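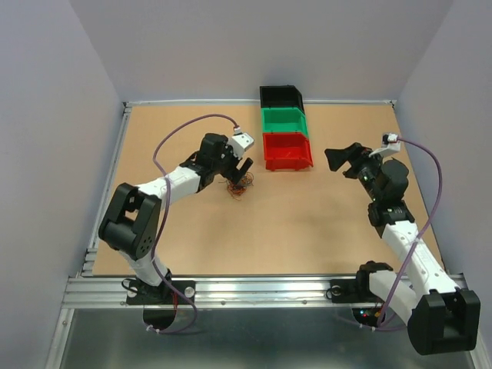
Three bins and a tangle: sorting short wire at Forer

September 16, 2019

Short wire is an awkward material to store. A full reel has a label, a part number and a place on a rack. A piece the length of a forearm has none of these, and a bench where wiring is cut and fitted produces such pieces all day. Forer, which assembles control boxes and repairs older ones, used to sweep them into a carton under the bench and deal with the carton when it was full. In January the shop changed to a fixed sort on the bench top, using three open plastic bins in a line. The supervisor who wrote the procedure agreed to go through it for the Jarkum bulletin.

The first question was why wire needed a procedure at all, given what it costs.

"The price of the wire was never the argument," the supervisor said. "You can throw a handful away and the shop won't notice. The argument was the time people spent pulling one piece out of a knot. Somebody needs a short orange lead, they can see an orange lead, and it takes them several minutes to get it out. By then they've bent it in four places and they don't want it."

The carton also hid mistakes. Stranded and solid wire went in together, as did wire of different gauges, and colors were the only thing anyone could tell at a glance. Two repairs came back with a lead thinner than the drawing called for. In both cases the lead had come out of the carton.

How the bins are used

The bins stand one in front of another, running from the back of the work surface toward the middle: black against the back wall, then green, then red. The order follows how often each is reached for. Red is nearest and takes pieces that can be used again as they are. Green takes pieces that need work first, such as a damaged end to be trimmed or a terminal to be removed. Black takes scrap.

"People assume red means reject," the supervisor said. "We had that discussion for two weeks. The bins were already in the building and red happened to be the one with the best shape for the front position, so red is reuse. I would choose differently if I were buying them new. Changing it now would cause more errors than it prevented."

All three are open on top. Lids were tried and removed. A lid adds a movement to each piece sorted, and in practice the lids were left leaning against the wall, where they took up the space behind the black bin. Dust gets into the bins as a result. The supervisor regards this as acceptable for insulated wire and would not accept it for bare connectors, which are kept in a drawer.

Dividers were also considered. The green bin has a flat inner floor that would take them easily. They were rejected on the grounds that a divided bin invites a second sort, by color or by length, and that the second sort should be done later by one person with the contents spread out.

"One decision per piece. Is it good, can it be made good, or is it scrap. If you ask someone to decide that and also the gauge and also the length, they'll stop doing it by Wednesday."

The rule for tangles

Most wire does not arrive at the surface one piece at a time. It comes as a small bundle, the strands looped through each other, usually in more than one color. A typical one is mostly orange, red and brown with a few darker pieces in it, and a few thin ends stick out.

The procedure says that a bundle goes down on the bare surface beside the bins and never directly into one. It is placed to the left of the red bin, on the near side, with clear space around it. The supervisor was firm on this point and returned to it several times.

"Once a tangle is in a bin it has been filed. Everybody treats it as sorted. If it's lying on the tabletop it still looks like a job."

Asked how a bundle should be taken apart, the supervisor gave the method in the order it is taught. Leave the bundle flat. Do not pick it up and shake it, as this tightens the loops that matter. Find an end that sticks out and follow it by eye to the first crossing. Lift whatever lies on top at that crossing, move it aside and go to the next. Take the freest strand first, whatever its color. When one strand is out, put it in its bin before starting on the next.

"The usual fault is pulling. The second usual fault is choosing the piece you want and going after that one. The piece you want is generally in the middle. Take the loose ones off the outside and it will come out without any trouble."

Gripping matters as well. Fingernails mark soft insulation, and pointed tweezers can nick it. The bench keeps a pair of flat, blunt tweezers for small crossings and nothing sharper. A strand with a nick goes to green if the nick is near an end and to black if it is anywhere else.

There is a limit on effort. A bundle that weighs under 100 grams and has not come apart after a reasonable try is cut once through the worst crossing, and the pieces are sorted as they fall. The supervisor admitted that some people reach for the cutters early. No attempt has been made to police this.

The surface

The work surface was refinished at the same time as the bins were introduced. It had been dark gray. It is now a light tan, wood-toned finish without a pattern, and this was chosen for contrast.

"Brown wire on dark gray is very hard to see. Black wire on dark gray, forget it. On the tan you can see every end. The one that suffers is a certain pale beige wire, and we don't buy much of that."

A white surface was tested on a sample board and found too bright under the ceiling lights. Small offcuts threw hard shadows on it that were easily taken for more wire. On tan the shading is softer.

The middle of the surface and the part nearer the front are kept bare. This is written into the procedure as a rule about area, with no list of permitted objects. Anything that is not being worked on leaves. Cups and paperwork have a shelf elsewhere. The supervisor said the rule had been the easiest part to introduce and the hardest part to keep.

"You put down a roll of tape for one minute. Then there's a pen next to the tape. By the afternoon you're untangling wire in a space the size of a dinner plate."

Bin position

The bins are set slightly to the right of center. The first layout had them exactly central, which left two medium-sized areas on either side. Moving the column over left one large area on the left and a smaller one on the right, and the large one is where the bundles are worked.

The column arrangement has a known drawback, which is that the black bin is a long reach. The supervisor considers that suitable. Scrap is the decision that should take slightly more effort, and a short person can drop scrap into a cup and empty the cup at the end. A row across the back was tried for a month and made every bin an equally long reach.

Bins set one directly in front of another also tend to drift. The red one gets pushed back, the green one rides with it, and the black one ends up hard against the wall. They are squared up at the end of each shift. Tape marks on the surface were proposed and turned down, as tape lifts at the corners and catches thin strands.

Emptying and records

The red bin is emptied when wire shows at the rim. Its contents are sorted by gauge and length into bags, and the bags are entered in Stillora, the stock list the shop already uses for reels. A bag holds pieces of a single gauge. The shortest length kept is 64 millimeters. Anything below that goes to scrap whatever its condition.

The green bin is done on Monday mornings by whoever is on the bench. The black bin is tipped into a drum, which goes to a metal dealer in Bouzid when there is enough to justify the trip.

The list shows more than 900 reused pieces since the change. The supervisor does not put much weight on that number, because it includes pieces that were taken out, found unsuitable and put back, and the list does not separate them.

"I look at the bench. If there's one bundle out and someone is working on it, fine. If there are five bundles out, I know we're behind, and I didn't need a report to tell me."

Changes under consideration

Two changes are planned. The first is a label on the front of each bin giving its purpose in words, for people who come over from other benches. The second is a smaller tray for heat-shrink offcuts, which currently end up among the wire and have to be picked out by hand on Mondays. Its place has not been settled. The supervisor would like it on the right, outside the column, and has asked the bench staff to try it there for 48 working hours before anything is written down.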